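Workshop notebook, December

Sourdough starter trials, shared log. Starter names as before: Clemitz is the rye one, Plastitz the white one, Rimby the half-and-half.

Morning check

Clemitz is going like mad! Fed at 7 am with 20 g of old starter, and by late morning the dome was well past the tape and smelling of green apples. Plastitz is slower but much smoother, and I'm starting to love it for plain loaves. Rimby sulked again – small bubbles on top, nothing underneath. Moved it to the shelf over the heater.

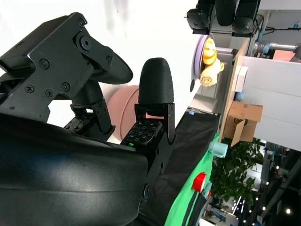
Dough, batch 2

Used the Teshome flour for the first time, 800 g, with the white starter only. It drinks water! I held some back as usual and ended up putting all of it in, plus a splash more with the salt. Stretched it every half hour until it stopped fighting me. By the third round it had that lovely bounce, and I could lift the whole thing in one go.

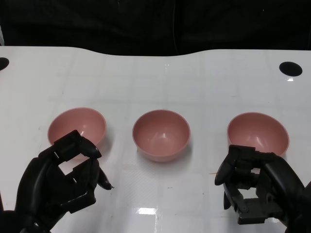
I left it to rise at room temperature until mid-afternoon, then shaped it fairly tight and put it in the fridge. The skin tore in one spot on the side. Too much bench flour, I think, so next time wet hands and a scraper. Total dough weight before dividing was 1106 g (didn't write down the halves, sorry).

Still unsure about the salt. I've been adding it after the first rest and like how the dough relaxes before it goes in.
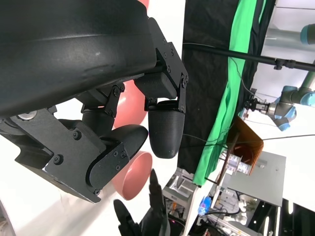
A note left on the last page says the salt could go in from the start with no harm done, and that the late addition mostly makes for messy hands. Fair point! I'll split the next dough and try both, same flour, same starter.

Baked one half at 6 pm, lid on for the first part. Great color, nice ear, crumb tighter than I hoped near the bottom. The crackle as it cooled was fantastic.

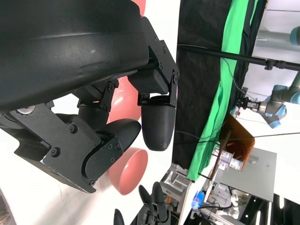

Can the second half stay in the fridge for another day? It should be fine with the white starter, though the sour taste will be stronger and the loaf may spread a bit.

To do: feed Rimby twice tomorrow, all rye, warmer water. Buy more Teshome. Sharpen or replace the scoring blade, it's dragging.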